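Search committee has gone quiet after campus interview. Is that normal?

Posted in Academic Careers > Faculty and Administration Hiring
15/08/2019

I applied for an associate dean position at a mid-sized college (the Mendonça School, if anyone knows it). I had a video interview in the spring and was on campus for two days in June. I met the provost, the department chairs and a room of students. At the end I was told there were 4 finalists and that a decision would be made "in the coming weeks."

I have heard nothing. I wrote a thank-you note the next day and a short follow-up later, and got a one-line reply from the HR office saying the search is ongoing. My current contract has to be renewed or declined soon and my chair wants an answer. I don't want to push them, but I also can't wait until the semester starts. Should I write again, and to whom? Is it all right to mention the deadline?

I'm outside the usual path for this. I run a teaching lab and have only been on the faculty side of hiring.

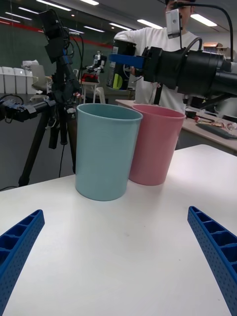
Blue and pink cups on the table

Thanks for any advice.

Dratomar

---

Flanelari
Member, 23 posts

It's normal. I have been on both sides of searches like this. The committee usually doesn't decide. It sends the provost a list of strengths and weaknesses for each finalist, sometimes unranked, and the provost takes it from there. After that there can be a salary approval, a background check, and a tenure review if the position comes with a faculty line. At my last school the tenure review alone took 16 days, and that was considered quick.

They also won't turn down the other finalists until somebody has signed. If the first choice is negotiating, you will hear nothing at all until it's over. That could mean you are second, or it could mean the provost went on vacation in July.

Yes, write again. Write to the committee chair and leave HR out of it, as HR will only tell you what the system says. Yes, mention the deadline. Keep it to something like this:

"I remain very interested in the position. I have to respond to a contract renewal by the end of the month and would be grateful for any update you can share on your timing."

Don't say you have another offer unless you do. A renewal is a renewal. If a search firm was involved, call the consultant instead. They will tell you more on the phone than anyone will put in an email.

On the renewal, read what you would be signing. At many places you can sign and still resign with notice, and people do it every year. It's better to ask your faculty handbook about that than your chair.
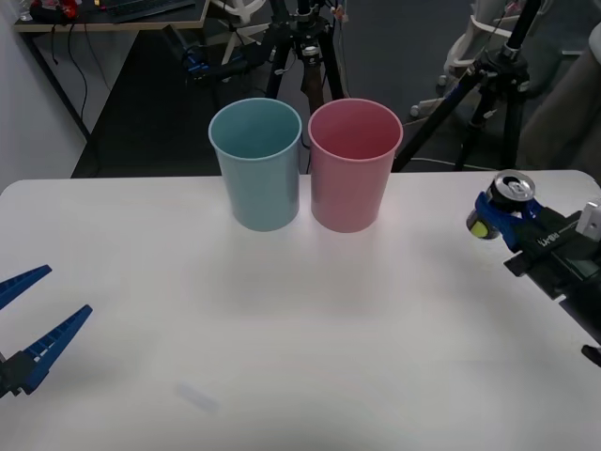
Two cups near the back edge of the table

---

prellach
New member

same thing happened to me, never heard back. found out who got it from the college website. I would just sign the renewal

---

Mendocourse
Member, 20 posts

I agree with most of the first reply but would be careful about signing and then leaving. In some departments your classes are already on the schedule by now and a late resignation will be remembered, even if the handbook allows it. Ask your chair for one more week first. Chairs know how slow these searches are.

Also check whether the school's academic calendar has a trustees meeting coming up. Where I work, dean-level appointments have to be approved by the board, and nothing is announced before it meets.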